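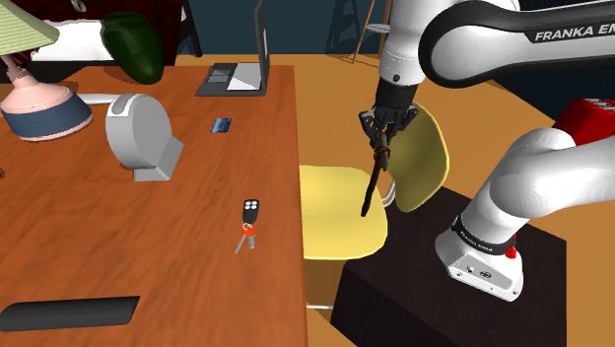 Frequently Asked Questions: the Skellance cassette and download edition

We've had a lovely pile of mail since we announced this one, and a lot of you are asking the same things, so we've put the answers on one page. If yours isn't covered, write to us through the contact form and we'll add it.

Who is Skellance?

Skellance is the ambient project of Gonçalo Lobo, who also played bass in Sadowski for a few years and did the tape treatments on their second record. If you know him from that band, be ready for something much slower! There are no drums on this album at all. There's a lot of pump organ, a lot of detuned guitar, and a small synth that he's had since he was a teenager and refuses to get serviced.

What's on the album?

It's called Covitby and it has 7 tracks. The shortest is a two-minute organ sketch and the longest, "Zoreck," takes up the whole of side B at 20 minutes. We listened to the first mix of "Zoreck" in the office with the lights off and then played it again straight away. The low drone that creeps in after the middle section is gorgeous on a decent pair of speakers.

Is side B really one track?

Yes, and it's one take. Gonçalo recorded it late in the evening with the window open, and you can hear a bit of rain and a passing bus in the quiet part. We asked if he wanted to clean that up. He did not, and we're so glad.

How many tapes are there?

707 for the first run. They're pro-dubbed on ferro tape in a pale gray shell, with a six-panel insert printed on uncoated stock. The insert has Gonçalo's track notes on one side and the tuning charts on the other, for anybody who wants to play along (please do, and please send us the results).

Are they numbered?

By hand, on the spine. We can't set aside a particular number, sorry! We pack from the top of the box.

Will you repress it?

If the first run sells out, we'll do a second one in December with a different shell color. The music will be the same and the insert will be the same. The second run won't be numbered.

When do orders ship?

Everything ordered by August 24, 2025 goes out in the first batch. After that we pack twice a week. You'll get an email with tracking once your parcel has been handed over, and the tracking page can take a day to wake up.

Do I get the download right away?

You get two tracks right away, "Covitby Harbor" and "Lamp Oil," and the rest on release day. The link is in your order email. Formats are MP3, FLAC and WAV. If you pick the WAV folder, give it some time, especially "Zoreck."

I bought the tape but my download link has expired. What now?

Links last 30 days. Reply to your order email and we'll send a fresh one, no fuss. You don't need to prove anything, we can see your order on our side.

The tape sounds different from the files. Is mine faulty?

Probably not. There are two masters. The tape master is a little warmer and quieter in the top end, and the fades between the side A tracks are longer, so the first six pieces run together. The digital master keeps small gaps. We love both and argue about it often. If your tape has dropouts, wobbles badly, or plays in one channel only, try it in another deck if you can, and then write to us for a replacement.

Will there be vinyl?

We'd love that too. Side B fits on a record, but at that length the quiet parts would need a very careful cut, and we'd want test pressings before promising anything. Join the mailing list and you'll hear first.

Is Gonçalo playing live?

He's working out a live version of "Zoreck" with a second organ player, and what we've heard in rehearsal is thrilling. It's louder than the record, with a long new ending. No dates are booked yet. Promoters can reach him through us.

Can I use a track in my film, podcast or dance piece?

Ask us! Gonçalo says yes to a surprising number of student and no-budget projects. Tell us which track, how much of it you need, and where the work will be shown. For radio and DJ mixes you don't need permission, just put the artist and title in the track list.

I write about music. Can I get a promo?

Yes, including if your blog has four readers. Send a link to something you've written and we'll reply with a stream and the files. Physical promos are limited to reviewers who mostly cover tapes.

Do you accept demos?

We do, and we listen to all of them, slowly. One private link is plenty, with streaming turned on. Please don't attach files to the email. We lean toward drone, tape music, slow guitar and odd organ records, but one of our favorite releases came from somebody who said they weren't a good fit for us, so send it anyway.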